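Briem Tabletop Demos

Demonstrations of a robot arm sorting small drinks and snack items on a table, recorded by remote control at the Plekwood lab. Part of the Prirnance project.

Contents

Episodes: 3,000
Recording rate: 30 frames per second
Held out for testing: 100 episodes
Views: one fixed camera beside or above the workspace

Each episode is one attempt by one operator, from the first movement of the arm until the operator lets go of the trigger. Joint positions, gripper opening and operator commands are stored beside the video and share its timestamps.

How the demos were collected

The operator stands behind the table and steers the arm with a leader arm of the same proportions. New operators did a practice set in Cliltstead first, and none of that is included. Objects were put back by hand between episodes, using the coloured tape on the table as a guide. Placement is loose on purpose – a policy trained on fixed starts did poorly for us.

Failed grasps are kept and labelled "miss". Episodes where the control link dropped were deleted.

Known problems

Gripper opening drifts in the early episodes. We recalibrated in September and left the older values as they were. Use the "calib" field to filter them. 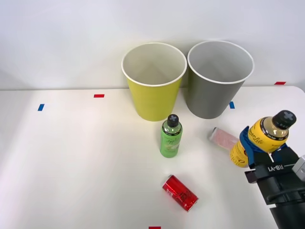
Can I train on the video without the joint data?

You can, but the operator commands are recorded as joint targets, so you will need some other action label. The loader has a video-only option – set "state" to off.

Changes

Second release: fixed swapped labels in the test split, added the "calib" field.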